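4.2 Containers that stay on the table

We had planned to treat the kitchen table as a passing place, somewhere that things rested for a minute or two on their way between the shopping bag and the cupboard. Our first round of home visits, which we made in June, changed our minds quite thoroughly. In household after household there was a small group of containers that had settled on the table and more or less lived there, and when we asked where they were kept, people would look at us kindly and point to exactly where they were standing. Selamawit Woldegiorgis, who made most of the visits in the Arley part of the sample, began calling these things "residents" in her field notes, and the name was so handy that the rest of us took it up and have kept it in this paper.

A resident, as we use the word, is a lidded container that was on the table at the start of a visit, was still there at the end, and was named by at least one member of the household as belonging there. The full inventory covers 35 households and 2266 containers of every kind, from spice jars to flour bins, and the great majority of these have a shelf or a drawer to go back to. The residents are a small minority, but they are handled far more often than their numbers would suggest, and they came up again and again in the interviews, often with real affection. We think they deserve a closer look than storage studies have usually given them.

The first thing to say about them is that they are very often plain. We had expected the decorative tins and the good pottery to be the ones left out on view, and some of them were, but just as common was the ordinary white tub with a printed label, the sort of thing that is bought for its contents and would not be called attractive by anyone in the house. Figure 5 shows a container of this general type, with a broad flat lid and a bright green ring at its base. A band of strong color like that one came up in several interviews as a help in finding things. One woman in Bogale told us that she never reads the labels in her own kitchen at all, she just reaches for "the green one" or "the one with the blue top," and her husband, listening from the next room, called out that he did the same.
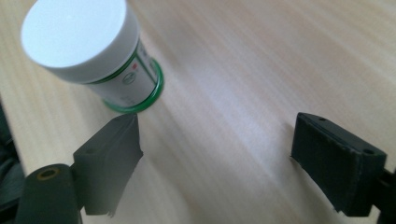

Figure 5. White cylindrical container with a green base ring, tilted on a pale wooden table.

The second thing concerns how these containers sit, because we had gone in with a coding sheet that allowed only for "upright" and "stacked," and it did not survive the first week. Containers in everyday use are leaned against fruit bowls, laid on their sides, set down at an angle on top of a folded newspaper, and turned so that the lid faces whoever last had hold of them. We added "tilted" and "lying" to the sheet and then, after a good deal of friendly argument, put the two together again as "off upright," as coders could not agree on where one ended and the other began. The container in Figure 5 falls in this merged category. Readers who would like to use the sheet themselves will find both the old and the new version in Appendix 2.

Position matters more than it may seem to at first. An upright tub takes up a circle of table and leaves the rest free, and people work around it without much thought. A tub that is off upright takes up a longer and less predictable patch, and it can roll. We heard many small complaints about rolling, and a fair number of home remedies, such as a saucer, a damp cloth, or a rubber band around the middle. In the Darkow households, where tables tended to be small and were used for meals, homework and mending by turns, people were quicker to stand things up again, and they often did so while talking to us and without seeming to notice that they had done it. In the roomier kitchens things were simply left as they fell.

Labels deserve a word too. We asked each household to hand us one resident and tell us about it, and we were struck by how seldom the printed text came into the story. People spoke about the lid (whether it was stiff, whether a child could manage it), about the color, about the weight in the hand when it was getting low. Small emblems and stripes were remembered fairly well, lines of fine print hardly ever. This agrees with what we found in the earlier Trurix pilot, where participants sorted their own containers happily by shape and color and became noticeably slower once they were asked to go by the wording – and a few of them were a little cross with us about it, for which we can hardly blame them.

Finally, we should mention the clear space that people keep near a resident. Even on a crowded table there was usually a bit of open surface on one side, wide enough for a cup or a hand, and several people described it as the place where the lid goes when the container is open. We did not measure these gaps in the present study and would not want to make too much of them, but they were protected with some firmness. A letter or a set of keys put down there would be moved along within minutes, generally to the nearest chair, and we return to the chairs in Section 4.3.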